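Pasta moves to wire baskets as Prenorora food pantry redoes its dry goods shelves

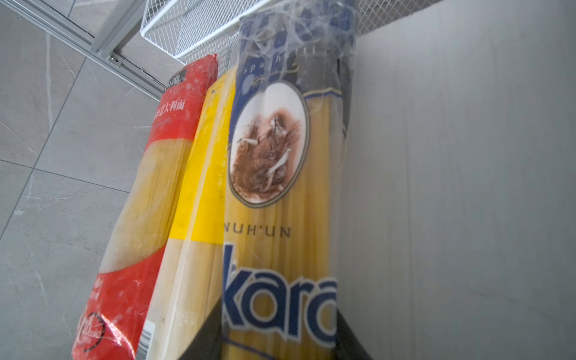
PRENORORA - Spaghetti first, then everything else. The pantry on the lower floor of the old Dreßler building reopened its dry goods room in November with a new way of putting things out, and the long pasta is where shoppers will notice it most. Packages now stand on end in white wire baskets, side by side, so people can see the strands and grab one without pulling down the whole pile.

Before this it was stacks. Flat, on a deep shelf, four or five high, and by mid afternoon half of them had slid to the back. Short arms could not reach. Bags split. The pantry says it threw out more broken spaghetti last year than any other dry item, mostly from bags crushed at the bottom.

The changeover took 15 days. Doors stayed open for most of it, with a folding table in the hallway for bread, milk and canned goods, and the dry room closed off with a sheet. Two afternoons were lost altogether when the shelf brackets came in the wrong size and had to go back.

The new shelving is from Plurnus, a used store fixtures dealer out on the county road, which was clearing stock from a closed grocery. Baskets came in the same load. The pantry paid $3,946 for the lot, delivery included, out of a kitchen and storage grant it had been holding since spring. Installation was done in house.

What goes where

Long pasta is in baskets at waist height, on the left as you come in. Spaghetti is all together now no matter who makes it. The pantry takes what it gets, from store overstock, from church drives, from people dropping off a bag on the way home, so one basket may hold three different packages with three different labels. Staff used to sort by brand. They have quit doing that. Nobody was asking for a brand, people were asking for spaghetti.

Short pasta is one shelf down. Elbows, shells, bow ties, the little stars. Lasagna sheets lie flat, on their own tray, they do not do well standing.

Rice and lentils are across the aisle. Flour and sugar are at the bottom because of the weight. Oil is still behind the counter, ask for it.

Sauce has moved and this is the one that has caused some confusion in the first days. It used to be next to the pasta. It is now by the window with the canned tomatoes, as jars are heavy and the wire shelves were bowing a bit. A sign is going up. For now there is a peice of tape on the floor with an arrow.

Limits are changed too. Households of up to four can take 2 packages of long pasta per visit, up from one. Bigger households can take 5. Short pasta is counted separately. The old punch cards are still good until they are full.

Why on end

The idea is borrowed from Gollik, the discount market on Mill Street, where the bagged pasta has been kept that way for years. A shift lead from the pantry had worked there and pushed for it. A standing bag shows its contents. It shows the top seam, where most tears start. And when the basket is getting low you can tell from across the room, so restocking happens before somebody finds an empty spot.

The catch is that a half empty basket does not hold anything up. Bags lean, then flop. Shoppers are asked to push the rest together after taking one. If a package has tipped over just stand it back up, no need to call anyone.

Wire was picked over solid bins for cleaning. Loose bits of pasta drop through and get swept up at closing. The solid bins the pantry tried a few winters back collected dust and crumbs in the corners, and had to be emptied out completely to wash. Those bins are now holding onions and potatoes in the back and seem to be doing fine there.

Donations

Dry spaghetti is welcome, any brand, any thickness. Same for linguine and other long shapes, though they move slower. Labels in other languages are OK. Staff check the ingredients and will put a sticker on if one is needed, for instance where the wheat or egg warning is not in English.

Please do not bring opened packages, even if clipped shut. Also no packages that have been taped. The pantry understands people mean well but it has to toss them.

Dates: pasta is taken up to the printed date and for a while after, depending on the condition of the bag. If in doubt bring it and let the desk decide. Homemade noodles can't be accepted.

What the pantry is short on right now, as of this week: tomato sauce, canned beans, peanut butter, cooking oil in small bottles. Baby cereal always. It has plenty of green beans and would like a break from green beans.

Drop off is at the side door on the parking lot side, not the front steps. Ring the bell and wait, it can take a minute if the desk is busy. Large loads, anything over a couple of boxes, call ahead so a cart can be brought out.

More work coming

The dry room is the first of three jobs. Next is the cold side, where the older of the two refrigerators has a door that doesn't seal right and has been held with a strap. A replacement is priced but not bought. After that the floor in the hallway, which has a soft spot near the restroom that regulars know to step around. No date on either of those.

There was talk of longer hours as part of the same plan. That is on hold. The pantry would need another person at the desk for evenings and does not have one. Current hours stay as they are, noon to 5 p.m., with the last number given out at 4:30 p.m. People who can't make those times can ask at the desk about having a bag packed for pickup. Packed bags include one spaghetti by default unless you say otherwise, so say so if there is a wheat allergy in the house.

Rice noodles and gluten free pasta, when there is any, are kept at the desk and not in the baskets. They go fast and the pantry wants them to reach people who need them. Just ask, no paperwork.

Shoppers with strollers or walkers should find the aisle wider than before. The new shelves are not as deep as the old ones and the center table is gone. It was where people sorted through their bags before leaving, and several have asked for it back. A narrower one will be tried along the back wall, near the coats.

Reusable bags are running low. Bring your own if you have them, or bring back the blue ones from the summer give away. Paper sacks are at the end of the counter while they last.

Parking on the street side is still blocked by the water main work. Use the lot behind the Dreßler building and come up the ramp.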